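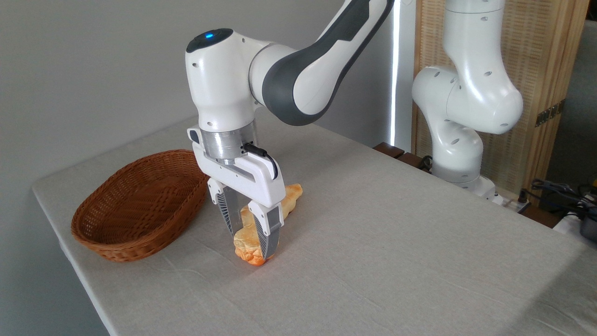 Ghazal Bakhtiari

CLILLVILLE – Skomix opens its bread table this July, and we can't wait to fill the baskets! Every morning at 7, long golden rolls with a glossy crust will go out on linen beside oval wicker baskets, ready to pass around. Baker Wagner Fagundes has 32 seats to feed and plenty of dough – come hungry. Rolls are free with any soup, and the table stays open until noon.

Filed under: Food & Drink, Openings
34 shares | 2 comments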